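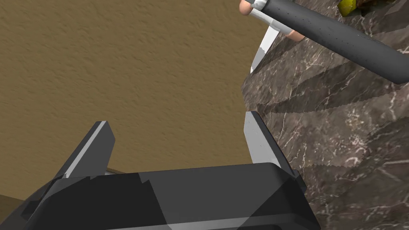 Slept badly and was up before six with the kitchen numbers going round in my head again. The quote from Halgate came last night and it is 2,708 for the counter, fitted, with the old one taken away. I had told myself 2,000 was the limit. Genji Nomura says that everyone tells themselves a limit and then pays over it, but he has a better job than I do. The surface I keep going back to is the dark one, brown going to gray, with thin white veins branching all over it. I like that the veins don't follow any pattern. The plain gray is cheaper and I would probably stop noticing it in a month, and I can't decide if that is a point for it or against it.

Mother's house goes on the market in January, so whatever I spend here I want to have spent before then. I don't want her money mixed up in this. Esther Nyanda thinks I'm being stubborn. She came by at lunch with soup and we went through the second box of recipe cards while it heated up. Most of them are in Mother's handwriting, a few are in Aunt's, and one is typed, for a herring dish that I don't remember anyone making. The card for the rye bread has the oven temperature crossed out and written in again higher. That oven always ran cool. I have her bread pan here but I haven't used it yet.

Esther took the card for the plum cake home to copy. I said she could keep it and then I was sorry I'd said it, and she must have seen, because she said she'd bring it back.

Walls next. I've been going between white and something warmer since the summer, and I am now fairly sure about the warmer one. 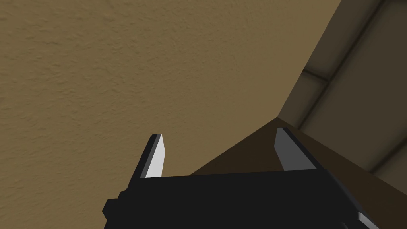
Sandy brown wall, dark brown next to it.

Saulius Bite called at two about the shelves. He can start once the counter is in, but he doesn't want to work around the Halgate people, and I don't blame him. He asked if I wanted the shelves open or with doors. Open, I said. He said open shelves get greasy near a stove. He is right, but I have had doors for eleven years and the hinges on them have never once hung straight. We left it that he will do the two by the window open and we'll talk about the others when he sees the room.

Walked down to the library afterward to return the Kamata book. I gave up on it halfway. The first chapters about the fishing families were good and then it turned into a long argument with some other historian. It was cold on the bridge and my knee complained all the way back. Tormod Nygård was outside the hardware store and we talked about his boiler, which is out again – the part has to come from Daltovberg and they won't say when. He's been washing at his sister's.

Made the lentils for supper.
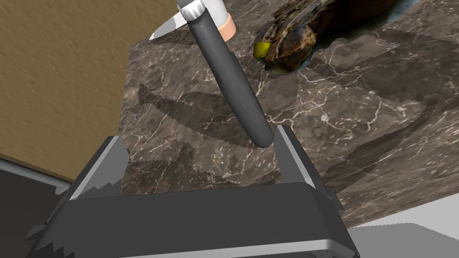
They needed more salt and a longer time on the stove, and I ate them anyway, standing up, reading the Halgate quote again. Removal of the old counter is listed as a separate line. If I got it out myself, with Saulius to help, that would bring the price down, though not to 2,000. I'll ask him. He may say no.

Ryota Sakamoto wrote this evening. He has finished his exams and wants to visit for a few days before he goes back to work. I wrote back that he can come any time as long as he doesn't mind a kitchen in pieces. Then I looked in the closet and found that the spare blanket has moth holes, so that has to be dealt with too.

To do tomorrow: call Halgate, look for a blanket, ask Esther about the card. Bed at ten. Wind getting up outside.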